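Sokden two-arm plate cell: FAQ on finger pads and camera checks

Does the cell really need pads every 2,000 cycles, like the vendor sheet says?
I doubt it. Ours went well past that before anything slipped, and what slipped was a glazed plate with a greasy rim. Look at the pads. If the ribs are flat or shiny, change them. If not, put them back to work.

Can I run the auto-calibration and skip the hand check?
You can. I wouldn't. The Rotgate routine reported a pass on a finger I had bolted on crooked on purpose, so I don't put much faith in its green light.

What should be on the table for the hand check?
Pale plates on the pale table, well apart, and nothing in them.

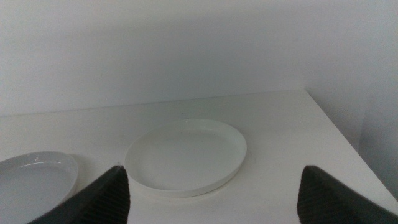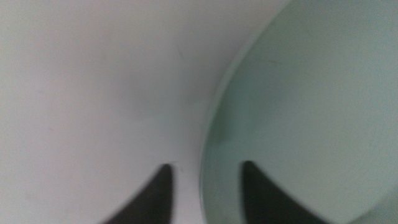
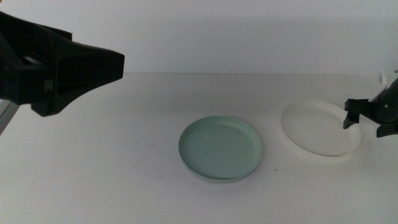 Why do you keep saying the wrist cameras are the weak point?
Mounting screws work loose and the software has no idea. The sales pitch is that the cell "self-corrects," and I have yet to catch it doing so. Check the mount first, then the lens, then the fingertips. In the first picture both tips come up from the bottom with a fine ribbed texture you can make out on each, and that is enough to judge pad wear without taking anything off. The second, with the green rim so close, is mostly out of sharp focus, and I would never pass or fail a pad on a view like it. Back the arm off and look again.

What torque for the finger screws?
The Kumitz manual says one thing on page 21 and another on page 224. We use the lower one with a drop of threadlocker.

Do I have to redo both arms if I only changed one?
Supposedly not. Do both anyway, it takes nearly 21 minutes.

Error 405 after a pad change?
Gripper zero lost. Close the fingers, power cycle, home again. The help page tells you to reinstall the driver, which has never fixed it for me.

Is the service contract worth it?
Not for pads and screws. Ask me again when a wrist motor goes.

Last edited in January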